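La puesta a punto también es trabajo

Llevo años oyendo la misma pregunta cuando digo que me dedico a poner a punto robots de dos brazos: «¿y eso no lo hace ya el programa solo?». Pues no, y me parece bien que no lo haga. Los robots llegan a la nave con su manual, sus certificados y una confianza en sí mismos que me da hasta ternura, y luego hay que conseguir que abran un cajón. Un cajón, sí. Con su tirador y todo.

Mi opinión, por si alguien quiere dejar de leer ya, es que en este oficio gastamos muchísimo dinero en brazos y una miseria en preparar bien el sitio donde van a trabajar. Y cuando digo el sitio incluyo el simulado, que es donde paso yo la mitad de la semana. En Relden, el taller de Cárdenas donde trabajo, la célula virtual se revisa igual que la de verdad: cámaras, pinzas, alturas, límites de cada articulación y la posición de los muebles. ¡Los muebles también! Un tirador colocado unos milímetros más adentro de la cuenta en el modelo te puede amargar una mañana entera, porque te pones a buscar el fallo en la muñeca del robot y el fallo estaba en el cajón.

Yo tengo mi rutina y la defiendo con bastante cabezonería. Primero miro las cámaras, antes de mover nada. Una cámara de muñeca y una general tienen que contar la misma historia, y si no coinciden, paro. Después compruebo que el cero de cada brazo sea el cero de ese brazo (parece una tontería, pero he visto ficheros copiados de un lado al otro sin cambiar el signo). Luego abro y cierro las pinzas en el aire, lejos de todo. Y solo entonces las acerco al mueble, despacio, primero una y luego la otra, guardando cada postura con su nombre. Nada de «prueba_final_2_buena», por favor. 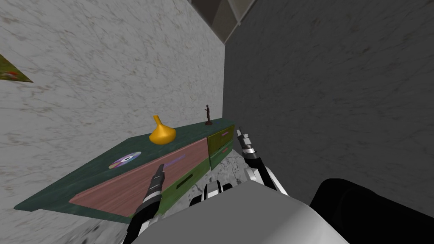
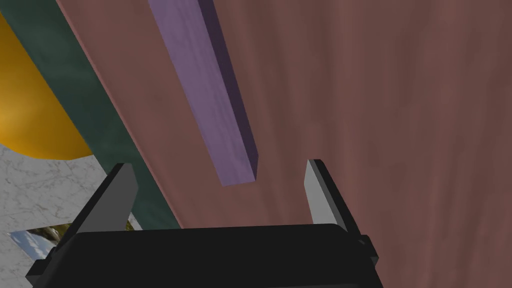
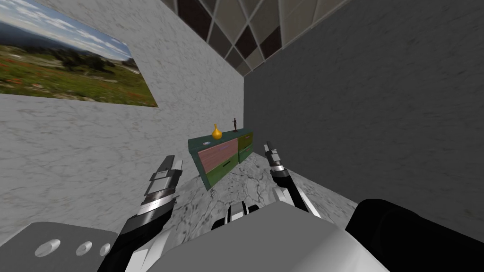 La célula simulada, con las pinzas junto al mueble de cajones en la primera y la tercera vista, y una pinza de cerca en la segunda.

La vista de cerca es mi favorita, con diferencia, y la que más se descuida. De lejos todo parece alineado; de cerca, con los dos dedos abiertos y la barra morada asomando por encima del hueco, ya puedes hablar en serio de ángulos. Si el modelo de los dedos es malo, ahí te enteras. Y si la cámara está girada también, aunque yo no la enderezo por costumbre: la inclinación me da igual mientras esté medida y apuntada en la configuración. Lo que no soporto es la cámara torcida que alguien «corrigió a ojo» y que ya no coincide con ningún papel.

En Virmont, donde estuve antes, se hacía al revés. Se lanzaban 1000 intentos durante la noche y por la mañana se miraba el porcentaje. Si salía bajo, se cambiaba un parámetro y otra vez a la cola. Entiendo la tentación, porque las máquinas no cobran horas extra y la gráfica queda preciosa en la reunión. Pero recuerdo un mes de agosto entero persiguiendo un fallo de agarre que resultó ser una pinza definida con la apertura de otro modelo. Cinco minutos de mirar con calma nos habrían ahorrado el mes (y a mí, las vacaciones partidas).

Me dirán que esto no escala, que con una célula vale pero con ocho no hay quien repase cada cámara. Bueno, ocho tenemos ahora en el proyecto Festura y las repasamos. Lo que sí hicimos fue escribir la lista en una hoja, por una sola cara, y pegarla junto a la pantalla. Se rellena a mano, con fecha y firma. Al principio hubo caras largas, sobre todo la mía cuando me devolvieron una sin firmar.

También admito que la simulación tiene su trampa. No hay polvo, los cables no tiran del codo y nadie te deja un café encima del armario. Por eso no me fío de una puesta a punto que solo ha vivido en pantalla, y pido siempre tres días con la máquina física antes de dar nada por cerrado. Casi siempre me conceden dos y protesto. Luego vuelvo a pedir tres en el siguiente presupuesto, y ahí seguimos.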